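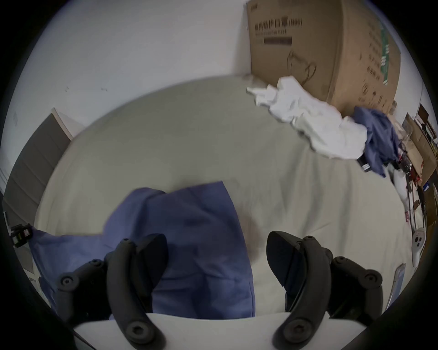
The Chair Is Full, So We Use the Bed

By Sorin Ionescu

In my first apartment in Mekville I had one chair, and the chair was never for sitting. It carried the clothes that were too clean for washing and too worn for the closet. When the chair was full, the clothes moved to the bed, and at night they moved back again.

I believe many readers know this travel. Last October we asked in these pages where you put the shirt you will wear one more time. We received 826 letters. The chair won, but the bed was a strong second, and a woman from Kneževič Street wrote that her jacket has slept beside her for 16 years, longer than her husband.

I tried several remedies. I bought a wall rack from Pusico, and it was full in one week. Then I followed the advice of my aunt, who worked all her life in the laundry of a hotel. She starts with the biggest piece. A jacket goes on a hanger at once, buttons closed, and already the pile looks half as high. White things she puts together, dark things together, and she folds on the mattress with the sheet pulled flat, as a wrinkled sheet makes a wrinkled fold.

Small objects come last. Empty the pockets before you fold – I have washed two pens and a bus card.

And the cardboard boxes? My aunt keeps one near the bed for clothes she will give away. When it is full, she closes it with tape and does not look inside again. I still look. Last week I took back a sweater, and it is now on the chair.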